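Contra la ropa de los electrodomésticos

Mi tía vestía la licuadora. Tenía también una funda acolchada para la tostadora y otra, con volantes, para la bombona de gas, que en aquella casa era la mejor vestida de la familia. Yo juré que en mi cocina los aparatos irían desnudos y asumirían las consecuencias.

He faltado al juramento. La culpa es de Selvaraj Thambiah, vecino de escalera y persona hábil con la aguja, que sostiene que un horno sin tapar junta en un mes más grasa en el techo que en la bandeja. No tengo datos para rebatirle. Tengo un paño, y el paño le da la razón.

Lo que sigo sin aceptar es la decoración. Una funda negra es una funda; una funda negra con letras de colores ya es un mensaje, y a las siete de la mañana no quiero que el horno me diga nada. Si además se deja a medio quitar, el mensaje llega incompleto: una F rosa, una U amarilla, una M celeste, y a desayunar con la intriga.
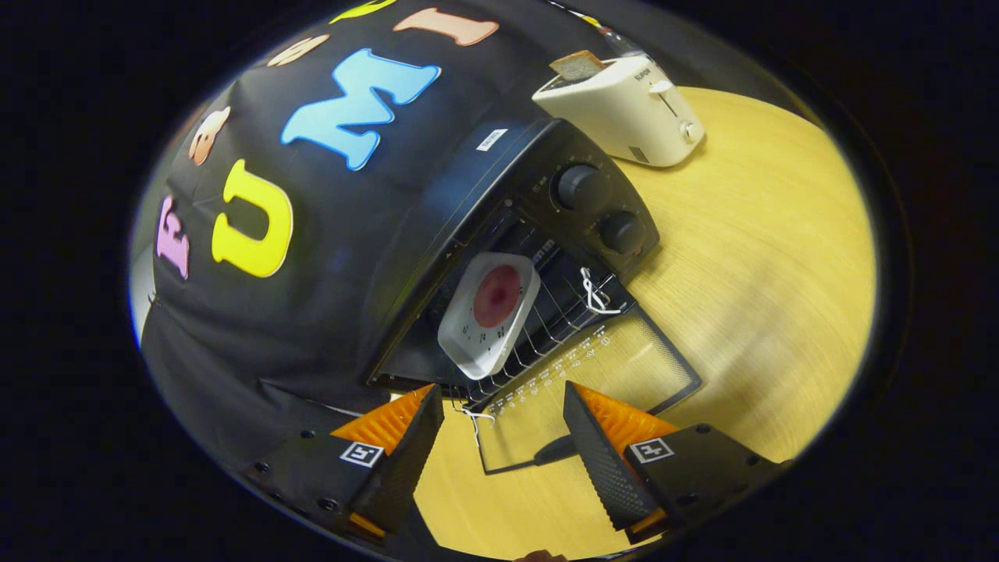 El problema de destapar

Toda funda parte de un supuesto optimista: que alguien la quitará entera antes de abrir la puerta y la volverá a poner después. En la práctica se aparta un poco, lo justo para meter el plato, y la tela se queda encima como un abrigo en el respaldo de una silla. Tela y resistencia eléctrica, qué buena pareja.

Mi propuesta es modesta. O se desnuda el horno del todo cuando se usa, con la funda colgada lejos - en un gancho, en otra habitación, en casa de Selvaraj -, o se pasa el paño por el techo los domingos que uno se acuerde. Yo me acuerdo poco. Por eso tengo funda.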